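Besuch bei Prorton in Jornstead

Im September war ich mit unserem Angelverein bei der Firma Prorton, die Ruten für das Brandungsangeln baut. Wir waren 11 Personen, die Führung machte Esmaeil Naseri. Zuerst zeigte er uns das Lager mit den Rohlingen und danach den Raum, wo die Ringe gewickelt werden. 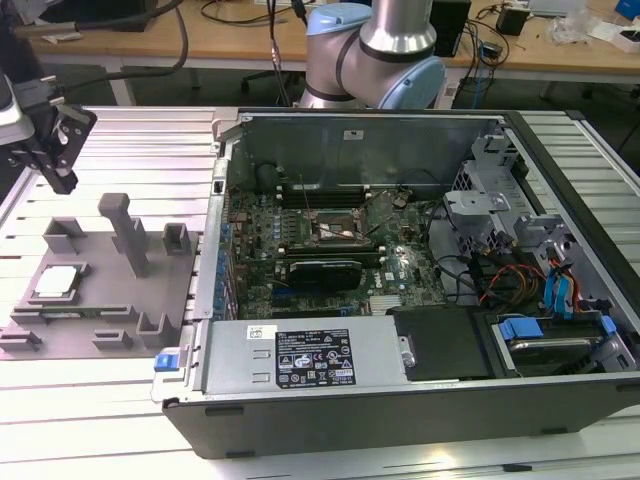
Das Lackieren dauert länger, als ich gedacht habe. Jede Rute dreht sich 25 Stunden langsam auf dem Gestell, damit der Lack keine Tropfen bildet. Am Ende durften wir auf der Wiese das Modell Bavari werfen. Mir war es etwas zu steif, Shuk-fan Mok hat gleich eine bestellt.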